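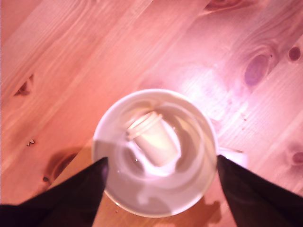
Cierre de pinza sin parada al manipular recipientes con agua (controlador Sinico, versión 2)
Foro técnico de Prornitz > Incidencias y seguridad

lab_limsakul
Estimados miembros del foro:
Comunicamos una incidencia registrada en el Laboratorio Limsakul durante la tarea de manipulación de una taza con agua. En el ciclo 457, con los dos dedos de la pinza apoyados en el borde y un recipiente pequeño inclinado dentro del agua, el controlador perdió la lectura de fuerza y mantuvo la orden de cierre. El umbral configurado no provocó la parada. El operador accionó el paro de emergencia y no hubo daños personales. El registro de Irnum recoge el código 588.
Solicitamos información de otros centros que hayan observado el mismo código.

soporte_irnum
Buenos días. El código 588 corresponde a la pérdida de trama entre el sensor de la pinza y el módulo de supervisión. Por sí mismo no ordena la parada; esa respuesta debe habilitarse en el perfil de seguridad. Rogamos confirmen si el perfil estaba activo.

lab_limsakul
El perfil estaba activo. Tiempo de espera: 60 ms. Adjuntamos una vista general del puesto.

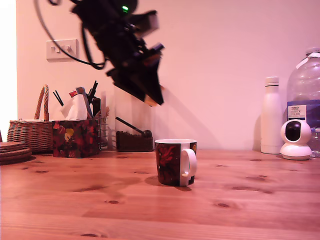
Vista general del puesto: brazo sobre la mesa, con la pinza por encima de la taza.

metrologia_sur
Con el debido respeto, considero que la discusión sobre el código es secundaria. Se está trabajando con agua en una taza abierta, en una mesa con otros objetos al fondo, y el mazo de cables forma bucles amplios en el lateral del brazo. Un tirón en el conector explicaría la pérdida de trama. Recomiendo revisar el guiado de los cables antes de atribuir el fallo al controlador.

lab_limsakul
Agradecemos la observación. El conector fue revisado tras la incidencia y no presentaba holgura. Además, aun admitiendo un fallo de cableado, el sistema debió detenerse al quedar sin señal.

integracion_norte
Coincido con el laboratorio. La causa del corte y la ausencia de parada son dos defectos distintos y deberían tramitarse por separado. Una pinza que sigue cerrando sin lectura de fuerza es un problema de seguridad con agua o sin ella.

metrologia_sur
Acepto la separación. Mantengo, no obstante, la reserva sobre los cables: una revisión con el brazo en reposo no reproduce la tensión que soportan en movimiento.

soporte_irnum
Abrimos expediente para la ausencia de parada. Hasta nuevo aviso, se ruega no ejecutar esta tarea en modo desatendido y limitar el par de cierre desde el propio controlador Sinico. Necesitaremos el registro completo del ciclo.

lab_limsakul
Registro remitido. La tarea queda suspendida en nuestro centro y repetiremos la revisión del cableado con el brazo en movimiento.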